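4. Working rules for the sorting sessions

4.1 Scope

The rules in this section cover bench work with two arms and disposable cutlery, one operator at the controls and one person keeping the log. They do not replace the general safety sheet for the lab, which still applies (power, reach, hair, sleeves). What we wanted was smaller: a set of rules a new operator can read in one sitting and that make two sessions by two people comparable. The first draft came out of the Cenance trials and was far too long. 18 rules, most of them never read. Cut to 10 in February, and it is that short version we report on.

Rules 1 to 4 are about the table before anything moves. Rules 5 to 8 are about the grasp. Rules 9 and 10 are about stopping and logging. We go through the ones that caused trouble and skip the rest; the full list is in the appendix.

4.2 The table

Rule 1: containers go between the arms, side by side, long axis pointing away from the rail, and with a gap. The gap matters more than we first thought. In the early sessions operators pushed the containers flush, and a utensil dropped on the shared wall could be scored either way. With a gap it is scored as a miss, no debate.

Rule 2: pieces still to be sorted stay outside the containers and are spread, not stacked. Orientation is free. We did try a printed template with an outline for each piece, gave it up after one afternoon. Operators learned the template and not the task, and the sessions looked better than they were.

Rule 3: damaged pieces stay in. A bent fork is a fork. This one was argued over for a long time. The case against is that a bent piece can change how the fingers close and so adds noise. The case for is that real cutlery in a real bin is bent, and a rule set that only holds for perfect stock is of little use to anyone. We kept them in and ask the logger to write "bent" next to the piece.
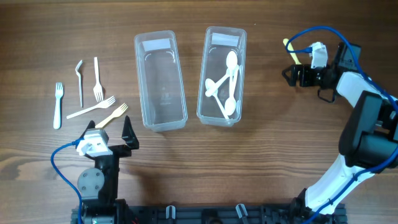
Figure 4. Table during a sort. Forks at left, one of them bent; spoons in the right-hand container; left container empty.

Rule 4 is on cables. The camera cable has to have slack for the full reach of the arm and must never lie across a container. Loops to the outside, over the arm or off to the side, are fine. The Najjar checklist asks for cable clips at every joint; we found this too strict for short sessions and only ask for a check by hand at start, middle and end. A snag counts as a stop under rule 9, even if the arm pulls free by itself.

Color is not mentioned in the rules at all. Pieces are sorted by type, and a cream fork goes where the white forks go. New operators ask about this nearly every time so it should probaly be written down. Will be in the next version.

4.3 The grasp

Rule 5: grip by the handle, never by the head. Tines and bowls are for contact with food in the target use and the rule has to survive the move from test bench to kitchen. It is also the easier grasp to review afterwards, as the head stays in view of the wrist camera and the type of piece can be read off without going back to the log.

Rule 6: once held, show the piece to the wrist camera before the arm travels. In practice this means a handle centered between the fingertips with the head clear of them. Blur behind the piece is accepted. Blur on the piece is not, and the grasp is marked for a second look. We set no number for this. Skeltano proposes a sharpness score, and we tried it, but the score went up and down with the background more than with the utensil, so the reviewer decides by eye. 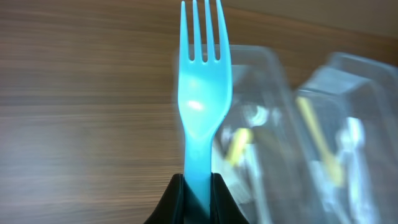 Figure 5. Wrist view of a held fork. The piece is sharp, the containers behind it are blurred. Acceptable under rule 6.

Rule 7 – no regrasp in the air. If the piece has turned in the fingers, put it down and start over from the table. Slow, yes. Operators dislike this rule more than any other and it is the one most often broken, mostly late in a session. We looked at dropping it. But regrasps in the air are where most of our lost pieces come from, and a fork under the bench costs more time than a clean restart.

Rule 8: over clear containers, approach from above and keep the fingers over the rim until the arm has stopped sideways motion. Clear walls are a known problem. Reflections shift as the arm moves, the near wall and the far wall are easy to mix up in the wrist view, and the contents show through. A small label near the top of each container gives the operator something solid to look at. Cheap fix and it stays in the rules. Labels go on before the session and stay on until the containers are retired.

4.4 Stopping and logging

Rule 9 lists the stops: a person's hand over the table, a cable snag, contact between the arms, a container that has moved. Either person can call it. The caller does not have to give a reason before the arms are still. Under the older Urkport guide only the operator could call a stop, and our view is that this was a mistake – the logger has the better view of the whole table and is not busy steering.

After a stop the table is left as is until the log line is written. Then fix, then restart. Not the other way round. People want to tidy first, it is a strong habit, and what gets tidied is usually the thing the log needed.

Rule 10: one line per grasp. Arm, piece, result, remark. Remarks are free text and short. Codes were tried in the first draft and were filled in wrong so often that we could not use the column. Free text takes longer to read but at least says what it says.

We reviewed 135 log lines against the wrist views. In 6 of them the piece named in the log was not the piece in the fingers, spoon for fork or the reverse. All were from one session where the log had been written up at the end from memory. Rule 10 now has the words "at the time" in it.

4.5 Spoons

Spoons need a note of their own. Rule 5 reads the same for both types, but how high to grip on the handle is a separate matter. Near the neck, the bowl swings less and the wrist view is good. Further down, the bowl tips and the operator tends to correct by turning the wrist, which brings us back to rule 7. We recommend the upper part of the stem, just short of the bowl, with the fingers either side of it.

Glare in the bowl is the other issue. With the light to one side a bright patch sits in the hollow and the edge of the bowl can be hard to judge. For review it makes little difference, the outline is enough. We do not ask operators to move the lamps, only to leave them alone once a session has started.

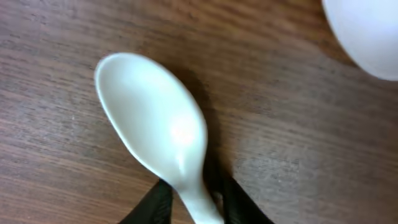
Siham Karaki

4.6 Open points

Two things are not settled. One, whether other tableware may stay on the table during a cutlery session. The rules are silent. My own preference is to allow it at the edge, out of the path of both arms, and to have the logger note it. Siham Hijazi, who reviewed this section, would rather have it off the table in every case, on the grounds that "out of the path" means something different to every operator. She may be right. It stays open for now.

Two, session length. No limit is given and there should be one. Breaches of rule 7 bunch up toward the end, as said, but our sessions differ too much in length to put a figure on it. Until we have more even data we only ask for a break when either person wants one, and for the break to go in the log like any other stop.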